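Harkura – Surfaces and Fittings
Gallery 8: Bathroom vanity, Lý apartment

The Lý apartment has one full bathroom, and the vanity gets the most wear of anything in it. The countertop is white, with a rectangular basin let into it and a single-lever chrome faucet at the back. The floor is marble tile with a glossy finish. Cleaning is done from the top down: basin and counter first, then the cabinet front, then the tile.

The cabinet front needs more attention than the basin. Water runs over the front edge of the counter and dries on the face below, where it leaves a mineral line. The gallery covers the counter and the cabinet side of the room. The shower is covered in Gallery 4.

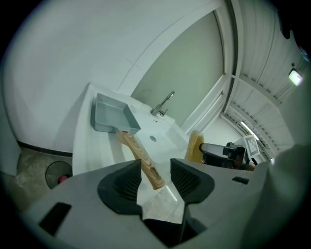 Vanity and sink, during cleaning

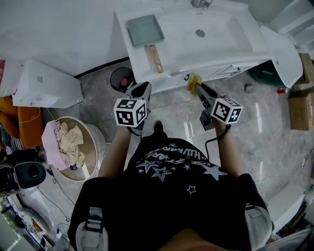

Page last changed: Monday, January 26, 2026

First picture: the counter and basin at close range, with a round metal drain and the chrome faucet behind. The long handle is wood, light tan with dark brown grain. The brush bristles are yellowish-beige.

Second picture: the yellow brush against the front edge of the vanity. The drawer pulls are below the counter, the toilet is to the right, and a round woven laundry basket with a white rim stands on the left. The floor tile is grey and white.

Notes on the surfaces

Countertop and basin. Mild dish soap in warm water. No scouring powder. Rinse and wipe toward the basin.

Cabinet front. Damp brush only, worked along the edge. Water that sits behind a drawer pull will lift the finish within 72 hours, so the pulls are wiped separately with a dry cloth.

Faucet. Soft cloth. Vinegar is diluted to 50 percent and kept off the marble, which it etches.

Floor. pH-neutral cleaner, flat mop. The grout was resealed in October with a Plastley sealer and is due again in two years.

Drain. The strainer is lifted and cleared once a week – more often if the basin is used for hair.

Cleaning schedule by Huệ Lã. Page text by Nhung Khương. Corrections to the surface notes can be sent through the Harkura contact form; give the gallery number and the name of the surface.

Previous: Gallery 7, Kitchen counter
Next: Gallery 9, Hall closet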